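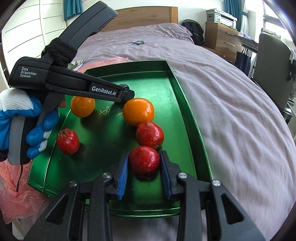
CAN A MACHINE PUT THE FRUIT AWAY YET? WE'RE FINDING OUT, ONE ORANGE AT A TIME

For release December 3, 2022

FOLLSIDE – I get asked the same thing at every family dinner: when is the robot coming to do my dishes? I run the home chores project at Draltonach, so I suppose I have it coming. My answer has been "not yet" for a good long while, and today I get to give a slightly longer version of it, with the news that our Udeder home trials are moving into a second round.

Udeder is our program for teaching machines small household jobs. We started in August with the kind of work you do while thinking about something else: clearing a table, moving groceries from one spot to another, pairing socks (don't ask me about the socks). People do the jobs themselves with hand-held grippers, and the recordings become lessons for a machine that will try the same jobs later on. The new round covers 60 chores in 45 homes, and we're sticking with real rooms. I love a tidy lab bench as much as anyone, but I've never met a family that lives on one!

Fruit gets a lot of our attention this time. An orange on a metal tray sounds like the easiest thing in the world until you try to pick it up with two stiff fingers and it wanders off toward the rim. Then there's the one sitting snug against its neighbor, so you have to get a finger down between them without shoving both. Your own hand sorts all this out before you've finished reaching. A machine has to be shown, and shown again, and then shown with a different orange. We ask for 200 recorded attempts at each chore before we let a machine have a go, and the clumsy ones stay in the pile along with the good ones.

So, can it do the chore? On our practice setup, moving one piece of firm fruit from a tray to a dish goes well enough that I've stopped holding my breath. Clearing a mixed pile is a different story. The machine is slow, it hesitates, and it will sometimes put down a perfectly good apple and pick it right back up again. I timed one grocery run against my own and had finished a cup of coffee before it was done. If you're waiting for something that can unpack the shopping while you're out, please keep unpacking the shopping.

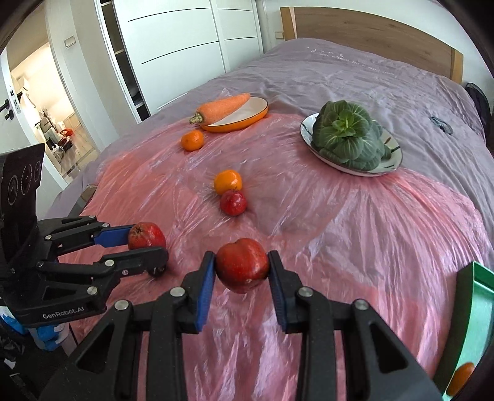
WHAT CHANGES IN ROUND TWO

Vegetables, mostly. Carrots are long and like to swing around when you grab them at the wrong end, and bok choy has leaves that fold and stems that don't, so where you take hold matters a great deal. We're also putting more things down on soft, uneven places. A bed with a plastic sheet over it gives a little under every touch, and an apple set down there may not stay where you left it. I think that's much closer to how groceries get handled in a busy home than anything we tried over the summer.

We're adding more two-handed work as well, where one gripper steadies a thing while the other lifts. I was a bit snooty about this at first and figured one good hand would do. Then I tried bagging tangerines with my left hand in my pocket and changed my mind by the third one.

ON THE SHOP FLOOR

Yen, our sister project for small stores, is looking at shelf filling and crate sorting with the same approach. It's 6 months behind the home work and I'd rather say so than promise you a stocking robot by spring. Boxes with flat sides are coming along nicely. Loose produce isn't, and I wouldn't put a machine in charge of anybody's peaches.

COME AND SEE

We'll be opening the Follside workshop to local reporters and store owners for a morning of demonstrations, slow bits included. Send a note to the Draltonach press desk if you'd like a place, and tell us which chore you'd hand over first. My vote is still for the dishes, and the dishes aren't on the list for this round.

About Draltonach: Draltonach is a Follside company working on machines for everyday jobs in homes and small shops. Udeder and Yen are Draltonach projects.

This site uses cookies to remember your settings and count visits. Accept all | Manage choices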